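Drusus: a word list and small corpus of Imenley place names
README, version 4

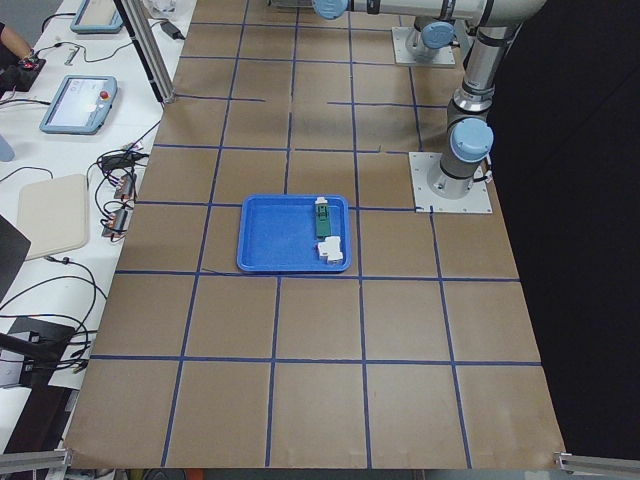 Han-gyeol Seol wrote to me that a list of place names is not useful if it does not say who still uses each name, and asked for one more column. I agreed after some weeks, and the column "in_use" is now in the main file. It took much longer than the rest of the work in this version.

What this is

Drusus is a collection of local names for fields, streams, paths, wells and corners in the valley of Imenley. Most of these names are not on any printed map. They were used by farmers and by children going to school, and many of them exist only in speech. The collection has 1,000 entries. Each entry is one name for one place. If a place has two names, it has two entries, and they are linked by the same place number.

Files

names.csv is the main table. It is saved as UTF-8 with commas between the fields.
places.csv has one row for each place, with the kind of place and the nearest village.
sources.txt explains the short codes in the column "source".
changes.txt is the list of corrections, newest first.

Columns in names.csv

id: a number which never changes, also when an entry is moved or corrected.
name: the name as it is usually written today.
heard: the name as the speaker said it, in simple spelling. I am not trained in phonetics, so please do not use this column for sound studies.
place: the place number.
in_use: yes, old people only, no, or unknown.
source: talk, letter, land book or school notebook.
note: free text, sometimes empty.

How the names were collected

The larger part comes from conversations at kitchen tables, which I wrote down by hand the same evening. Chae-won Woo read the old land books and typed the names out of them. The handwriting is difficult in the older pages, and for 73 entries we could not agree on one reading. In these entries the note begins with the word "doubt" and gives both readings.

Names from the Gakuvik side of the ridge are included only if people in Imenley also use them. A full list for Gakuvik would need somebody who knows the families there.

Known problems

The spelling of double letters is not regular. I followed the speaker's wish when there was one.
Streams are better covered than fields.
The value "unknown" in in_use means that we did not ask. Please do not read it as "no".
A few names make jokes about a family. They are kept, but the family name in the note is shortened to its first letter.
The Russo mill appears under three spellings. They have the same place number, so you can join them.

Use

You may use the files for teaching, maps, family history and research. Please name the collection and the version. If you print a map, I will be glad to receive a copy.

Corrections

Send the id, the value which is wrong, and how you know the right one. "My grandmother said so" is a good source here, and I will write it into the note. Corrections are added every year in May.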